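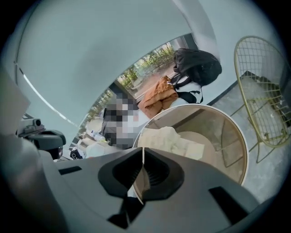

Hindberg Fiction Circle, Romance and Suspense Group

I finished the second pass on the Rutalska manuscript on Wednesday and want to write down what changed while I still remember it. For anyone new, Rutalska is the working title of the romance I started in August. The heroine keeps the books for a shipping firm called Boersma. The hero has been sent by the owners to find out why the books don't add up.

The first draft had a point of view problem. I alternated chapters strictly, hers then his, and by chapter six the reader knew everything both of them knew. A secret can't carry any tension if both sides of it are on the page. I cut his viewpoint from the first third. He now gets his first chapter after the dinner at Plavetti, the restaurant by the harbor, when he has already seen the second ledger and said nothing.

The cut removed four chapters. Two of them had information I still needed, so I moved it into dialogue. The rule I used was that no line of speech could tell the other person something they already knew. Most of my old exposition failed that test and went in the trash file.

Chapter length came next. My chapters ran from 900 words to well over 4,000. I set a floor of 2,000 and merged anything shorter with its neighbor, with one exception. The chapter where she reads the letter is still 900 words, and it stays that way. I tried padding it with a walk home and the walk was dull.

The first kiss was on page 200 in the old draft. It is nearly 60 pages earlier now, which puts it before she learns who pays him. I had it after, and her forgiveness read as an afterthought. With the order switched, she has something to lose when she opens the drawer.

Still open: the brother. He exists to lend her a car in chapter nine and is never mentioned again. Either he gets a second scene or she takes the bus. The bus route would need to reach the warehouse after dark, and I have already said in chapter two that it stops at seven.

The group has the first five chapters. Please mark where you stopped reading, even if you went back to it later. Line edits can wait for the third pass.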